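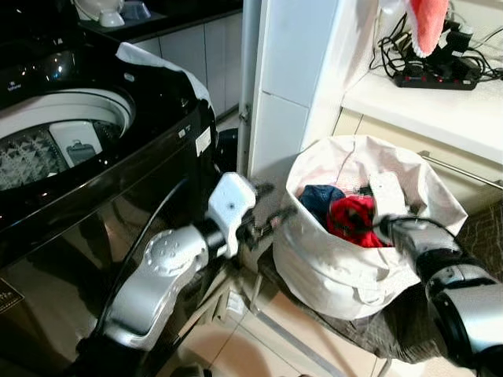 Bořivoj Kováčik asked, after reading the previous report, whether the album could still be called a live recording if the vocals were being redone line by line. The point is a fair one and has been dealt with under Recording below. The wording in the grant agreement is "recorded in performance", and we have worked to that wording since.

Progress report to the Vandmont music fund
Project: Clandska, debut album
Date of report: Thursday, May 31, 2018

Recording
All backing tracks have been recorded. Lead vocals are complete on every song except "Derkis", where the second verse was rewritten after the rehearsals and has to be taken again. Each lead vocal is a full take from start to finish. Corrections are limited to short drop-ins where a word was lost or the microphone was overloaded, and these are logged by song and bar. The log can be sent on request. Backing vocals and ad-libs were recorded separately, as set out in the application.

The drum machine parts were first made at a fixed tempo. Two songs have been moved to a looser tempo map taken from the bass player's guide track, which suits the phrasing better but makes editing slower. No further songs will be changed in this way.

Mixing
Rough mixes exist for the whole album. Final mixing has begun with the three songs that have the fewest parts. The main technical problem is the low end – the bass guitar and the sampled kick drum occupy the same range, and the vocal loses weight when both are turned up. We are testing a shorter kick sample before trying any heavier processing.

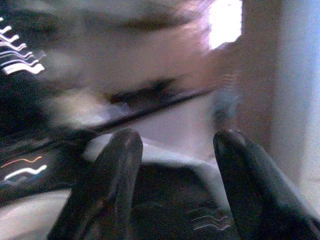

Figure 2: Gripper fingers, spread apart.

Samples and rights
One sample was withdrawn because the owner did not answer our letters. The part has been replayed on guitar with a new melody. Written permission is held for all other samples. Lyric credits have been agreed and signed by the writers.

Budget
Studio hire is within the sum awarded. The line for session players is underspent by £1712, as the string part was dropped from the closing song. We ask for leave to move this amount to mastering, where the quote from Farkas came in higher than the figure in the application. No other transfers are requested.

Performances
The agreement requires one public performance before release. It took place in May, to an invited audience and ticket holders. Songs were played in album order. The set ran over by 20 minutes, mostly through a monitor fault early on, and the closing song was left out.

Work remaining
Retake of the "Derkis" vocal, final mixes, mastering, sleeve text. The release date stays as agreed, provided the mastering transfer is approved. A decision on the transfer is needed before the mastering booking can be confirmed.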